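Will a robot ever lay my breakfast table?

I've wanted a machine to do my kitchen chores since I was a kid, and every October some firm says next year's the one. Last time it was Horent, with an arm at £1495 that would "help around the home". I'd settle for an orange in a bowl and the bread put away!
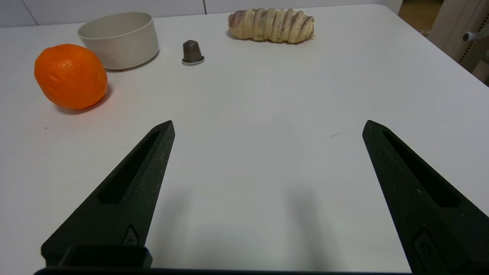
Can you buy a robot that tidies the kitchen today?
You can buy one that manages a few set jobs if you lay things out for it, but a whole messy kitchen is still beyond anything in the shops.

My gran could clear a table while telling me off, and she never once looked at her hands. A machine has to work out where each thing is, how hard to squeeze and where to let go, and an orange, a loaf and a coffee capsule all want a different grip. So people start small, with one little block on a plain white top.

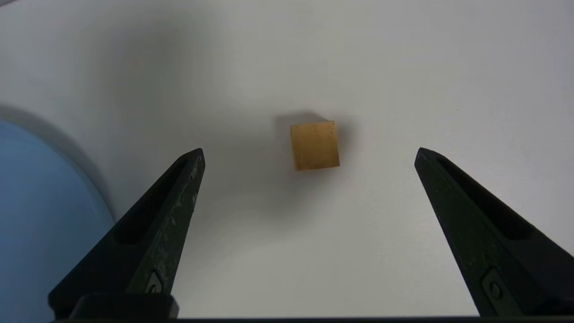
And I'm fine with that, really. My first dishwasher (a Bultier, loud as a tractor) couldn't shift dried egg and I loved it anyway. Give me two jobs done properly over 100 done badly – wiping down and putting away, please – and I'd clear a bit of worktop for it tomorrow. The pans I'll carry on doing myself, with the radio on.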